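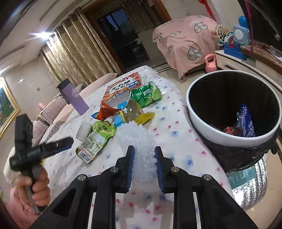
Hand-held gripper keeps squashing or dropping soft bags. Softer pads or a force limit?

Asked by fladen_shed, March 30, 2022
Tags: grippers, silicone casting, servos, home build

Hi all, long-time reader, first proper question, and I'm having far too much fun with this project so apologies for the length.

I've been building a pair of hand-held grippers at the dining table over the past few months. Two fingers each, parallel rails, one servo driving both sides through a little linkage. The idea is that I do a chore with them in my own hands, log the jaw opening and the motor current, and then eventually bolt the same jaw onto a small arm and have it do the easy bits. The arm is still in a box under the bed. The grippers are the part I love, so that's where all my evenings have gone!

Rigid stuff is sorted. It'll pick up a mug, a pencil, a battery, a matchbox, all day long. My trouble is anything in a soft plastic bag. Snack packets, bags of granules, rice, that sort of thing. One of two things happens:

- I close gently, lift, and the bag slides down out of the pads as the contents settle to the bottom.
- I close harder, it holds, and the bag either gets a crease that splits or (chip packets) everything inside ends up as crumbs.

The pads are blue, cast in a printed mould. One style has ridges running across the finger and the other has small round nubs. I can't decide which is better. The nubs feel grippier to my thumb but the ridges seem to hang on longer with the heavier bags. I've been using the Randimetti two-part silicone in the medium grade because that's what the shop had.

Control is dead simple at the moment. Trigger position maps straight to jaw position. No force feedback apart from me watching the bag. I do log current at 1,000 samples a second but I don't do anything with it yet.

So, before I pour another set of moulds:

Should I go to a softer silicone, or put my effort into some sort of force limit? And is there a known good pattern for floppy plastic film? Happy to reprint anything, the fingers only take a couple of hours each.

Comments

dengbot: What's the pad width, and are they flat-backed or do they have any give behind them?

fladen_shed: 17 mm wide, glued flat onto the finger. No give at all behind them. Is that bad?

dengbot: Not bad, but I think you just found your answer. Writing it up.

3 answers

Answer 1 (accepted)
by dengbot

Great project, and you're closer than you think. I built a bench-mounted version of much the same thing last November and hit exactly this wall with bags of frozen peas.

Do both, but do the compliance first because it's cheap and it makes the force limit much easier to tune.

A bag full of granules behaves like a liquid when you lift it. The grains run downhill, the part between your pads gets thinner, and a jaw that is holding position has no idea. It stays at the width you gave it and the bag leaves. If there's some spring in the finger, the pads follow the bag inward as it thins out.

What I did:

1. Printed a finger with a thin flexure behind the pad, in the ordinary filament. Two slots, so the pad face can move a few millimetres and tip slightly. The tipping matters a lot on lumpy bags.

2. Kept the same grade of silicone but cast the pad thicker, 6 mm at the centre. I tried a very soft grade and hated it. It picked up every bit of lint in the house and the edges tore.

3. Changed the code so the trigger sets a position until the current climbs past a threshold, and from then on it sets a current. You already have the logging, so you're most of the way there! Filter it heavily. The raw current on a small servo is awful, and you'll get a spike every time the gears start moving, so ignore the first little while after each change in trigger.

Start the threshold low enough that it drops everything, then creep up until it holds your heaviest bag. Write that number down and try the chips with it. If the chips get crushed you need two settings, and I'd put a toggle on the handle for that before trying anything clever.

On ridges or nubs: for film I'd go ridges, running across the direction the bag wants to slide. The film folds into the valleys a bit. Nubs are lovely on cardboard and on fabric. You could run one of each and see, mine spent weeks like that and it worked surprisingly well.

Also, grab lower. I know it's the obvious one, but pinching a bag above its middle means you're asking the film to do all the work. Get the pads beside the bulk of the contents and the lump above them acts like a stopper.

Comments

fladen_shed: This is brilliant, thank you. Printed the flexure version tonight, first go snapped at the slot when I over-tightened the pivot screw, second go is on the printer now. Even the broken one held a bag longer than the old finger did!

dengbot: Round the ends of the slots. Sharp corners crack every time.

fladen_shed: Rounded, reprinted, holding a full bag of granules over the table while I type one-handed. I'm stoked.

Answer 2
by Marianna Kaczorowski

Agree with everything dengbot wrote. Two things to add from the shared workshop at Fillbridge, where we have a few of these on the go.

Wash the pads. Fresh silicone often has a slightly oily surface and it's slippery as anything on plastic film. Warm water and dish soap, dry with something lint-free, and do it again after any session with greasy packets. We lost a whole afternoon redesigning a mould when the old pads just needed a scrub.

Check both sides are closing evenly. With one servo and a linkage, it's easy for one finger to arrive a touch before the other, and on a soft bag that shoves the whole thing sideways and rolls the film over the pad. Close the jaw slowly on a strip of paper and see which way it drifts. Ours was a pivot that had worked itself loose. Thread locker fixed it, and we check it every 3,000 cycles or whenever someone remembers.

If you get the arm out from under the bed, please post about it. I'd love to see how the hand logs carry over. Ours were fine for the approach and the close, and needed a slower lift than anybody does by hand.

Answer 3
by tinlid

just wrap rubber bands round the fingers. works on my one

Comments

dengbot: Fine for a quick test, but they perish and they'll roll off under load.

tinlid: i have a lot of rubber bands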